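Sornex y Erkano presentan Numow, un programa de tardes abiertas en los centros vecinales

Comunicado de prensa

La empresa de alquiler de mobiliario Sornex y la asociación cultural Erkano anuncian el comienzo de Numow, un programa de tardes abiertas para personas mayores y familias del barrio. Las actividades empiezan en diciembre y la participación es gratuita.

Numow tendrá lugar en dos centros vecinales. Cada sesión empieza a las cinco de la tarde, dura dos horas y combina juegos de mesa, pintura y una merienda compartida. Hay 24 plazas por sesión, y los menores tienen que venir con una persona adulta.

El programa nace de una encuesta que Erkano hizo entre sus socios durante el año pasado. Respondieron unas 40 personas, y la petición más repetida fue la de tener un lugar tranquilo para reunirse por la tarde, sin obligación de consumir y sin inscripción para todo el curso. Sornex aporta las mesas y las sillas, y se ocupa también del transporte entre los dos centros. La panadería Sabbagh prepara la merienda, con opciones sin azúcar para quien lo pida en el momento de inscribirse.

"Queremos que la gente venga a pasar la tarde, aunque no conozca a ninguna persona del grupo", explican desde Erkano.
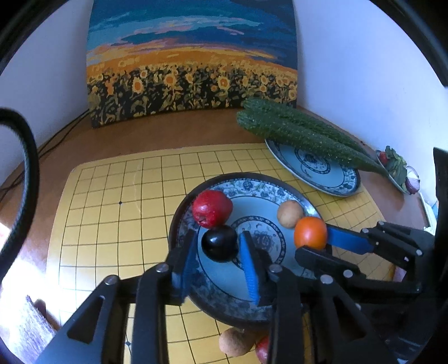

La inscripción se hace en la recepción de cada centro, por la mañana o por la tarde, y la plaza se guarda hasta el comienzo de la sesión. Los materiales de pintura están incluidos. Para el primer mes se propone el tema de las flores - un campo de girasoles bajo un cielo azul y turquesa, como en el cuadro, es un buen punto de partida - pero cada participante puede elegir otro motivo. Quien prefiera jugar puede traer su propio tablero de casa.

Los centros son accesibles para sillas de ruedas. Los medios que deseen asistir a una sesión pueden pedirlo al departamento de comunicación de Erkano.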